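# Teaching the Jasmont two-arm kit to handle a shirt

I've had the Jasmont kit from Halvorsen on the bench since February, and shirts are by far the most fun thing I've tried with it. Cloth never sits the same way twice! This walkthrough gets you from a calibrated kit to a first set of shirt demos. I assume you've done the setup in the Halvorsen guide and both arms home cleanly.

## Before you start

- Firmware 3 or newer on both arms
- One shirt in a color that stands out from your floor (I love bright orange for this)
- A basket and a few other things to leave lying around
- Free disk space, more than you think

Keep the clutter in. Idun Björklund at Bidgate talked me into that one, and my policies got a lot less fussy once I stopped tidying between takes.

## Grab and stretch

1. Open Birneo and load the `two_hand_cloth` profile.
2. Drop the shirt near the middle of the floor. Don't smooth it out.
3. Bring one gripper in low with the fingers open, and check the wrist view before you close. You want fabric between the fingers, with a seam or hem if you can get one.
4. Close at 14 percent force. Mesh slips below that on my kit.
5. Bring the second arm to the far end of the shirt and close it too.
6. Move the arms apart slowly until the slack is gone, then stop. Press Mark.
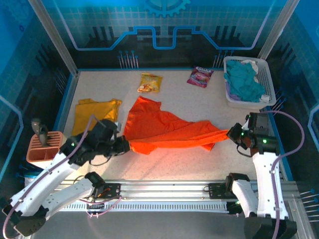
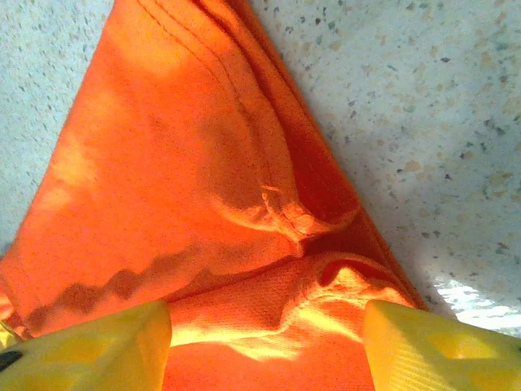
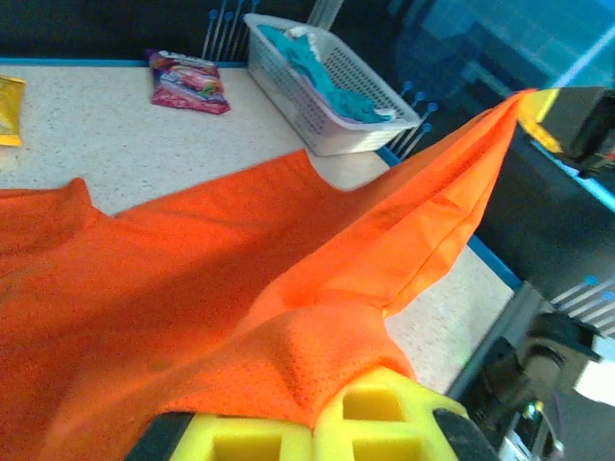 *Orange shirt on the speckled floor: full cell first, then two close views from wrist cameras.*

If the shirt pulls into a twisted band, keep the take. Twists are going to happen when the policy runs by itself, and it needs to have met a few. Lower the arms a little, let go with one side, and grab again closer to a corner.

## Watch the wrist views

I ignored these for my first 200 takes or so, which was silly. Direct sun can wash out part of the cloth, and a hem that's easy to spot in the overhead view may be hard to find up close. Turn on split view (press V) and leave it on.

## How many takes?

My current set has 1,145 and it picks up the shirt nicely, though collars still confuse it. Marjatta Aaltonen runs the same kit and is up to 3,000. Hers copes with towels too, and I'm very jealous.

## Saving

Hit Export, choose "both arms, all cameras," and give the folder a name you'll recognize next month. Then play back a handful of takes at double speed and delete any where a gripper closed on air.

Next up for me is getting the shirt into the basket.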